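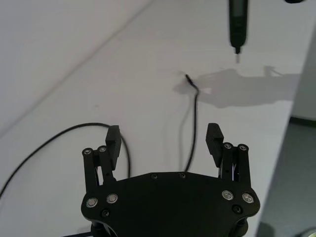 Item 3: work table, white top, before re-layout.

Idaston workroom, packing and layout group
Minutes of the December meeting
Start 9:15 a.m.

1. Previous minutes
Accepted with one correction: the shelf order was placed with Texier, not Nundik.

2. Matters arising
Shelf brackets received. Two were returned with damaged threads. Replacements are due before the next meeting.

3. White work table
The group reviewed the condition of the top. The surface is smooth and matte. Faint smudges and a few small specks are present. It was agreed that the top will be wiped down at the end of each shift with a damp cloth and mild soap. Scouring pads are not to be used. Specks that remain after wiping will be entered in the table log.

4. Layout
Proposal: keep a clear strip 30 cm deep along the front edge for folding and taping. Agreed. Cartons will be staged on the shelf side. Tape, labels and knives go back in the drawer unit after use. A second proposal, to turn the table toward the window, was deferred until the new shelves are in.

5. Floor
The area next to the table is to stay free of cartons and pallets. Sweeping moves from weekly to twice weekly.

6. Supplies
Order from Grodumlow: 5 rolls of paper tape, 15 cleaning cloths. Nundik to be asked for a price on edge trim.

Actions
Table log sheet: packing side, before next meeting.
Tape marks for the clear strip: layout side.
Supply order: stores.

Meeting closed 9:45 a.m.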